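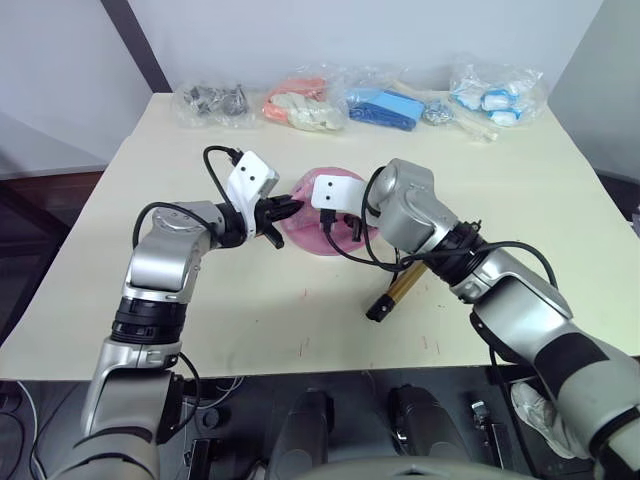
The pink bowl and the gold-handled brush, bags along the back

Re: [Prundden Paper Menders] Paste going lumpy, and a question about tissue

Hello all, and a special hello to our new member with the parish cookery books,

What a lovely job you've got on your hands! I've quoted your message at the bottom for anyone who missed it. I meant to answer last night but got as far as the kettle and then the sofa, so do forgive me.

Paste first. I don't think there's anything wrong with your starch. Lumps nearly always come from going too fast at the beginning, and I did it myself for years – straight into hot water and then a lot of cross stirring. Put the starch in the pan with cold water, stir it about and leave it alone for a good half hour. Only then put it on the heat, as low as you can get it, and keep the spoon moving until it goes from milky to a sort of cloudy jelly. When you think it's done, give it a few minutes more. Let it go completely cold, push it through a sieve, and then push it through again. The second go feels like a waste of time and makes all the difference.

Thin it with a little cold water on the day you want it. For tears I like it about as loose as single cream, and for a broken spine a good deal stiffer. Please don't try to keep it for weeks in the fridge. Mine lasts a few days at best, and once it smells sour out it goes, however much is left. Make less than you think you need.

Now the tissue. The Odholm is perfectly good, but it's rather heavy for cookery book pages, which have usually been thumbed soft already. You'll feel a ridge where the repair is, and the page will want to fold along that ridge instead of where it used to. The thinner Juntunen sheets are kinder. Don't cut them with scissors. Draw a damp line with a small brush, wait a moment, and pull the strip away gently so that you get a feathery edge. It takes a bit of practice, so have a go on an old envelope or the back page of the parish magazine before you let yourself near anything precious.

As for the butter stains, I would leave them be. I know it's tempting. I once spent most of a wet July trying to lift a tea ring out of a Grelevov school register, and all I had by the end was a larger and paler tea ring. That register had 273 leaves, and I could have mended a good many of them in the time. Grease in a cookery book tells you which page somebody liked best, and I'd be sorry to see it go. Loose crumbs are another matter. A soft dry brush, working from the gutter outwards, and a sheet of clean paper underneath to catch what falls.

The sticky tape is the part I'd worry about. If it's the old brown sort and the plastic has already come away, you can often leave the stain and simply mend over the tear. If it's still holding on, don't peel it. Bring that volume along to the next meeting and we'll look at it together, as there are a couple of people who are far braver with tape than I am.

One last thing, on pressing. Blotting paper, then a bit of board, then a weight, and leave it overnight. Change the blotters after the first twenty minutes or so, or you'll find them stuck fast in the morning – ask me how I know!

Do tell us how you get on, and if there's a decent recipe for seed cake in there I think we'd all like a copy.

Warmest wishes to everyone

----- Original message -----
Sent: 13 August 2026
Subject: Paste going lumpy, and a question about tissue

Hello, I've only just joined so I hope this is the right place. I've been given 2 handwritten cookery books from the old parish hall to tidy up, with over 70 torn pages between them. My wheat paste keeps coming out in lumps. Also, is the Odholm tissue all right for this, or should I get something thinner? Some pages have butter on them and one has a lot of old sticky tape. Any help gratefully received.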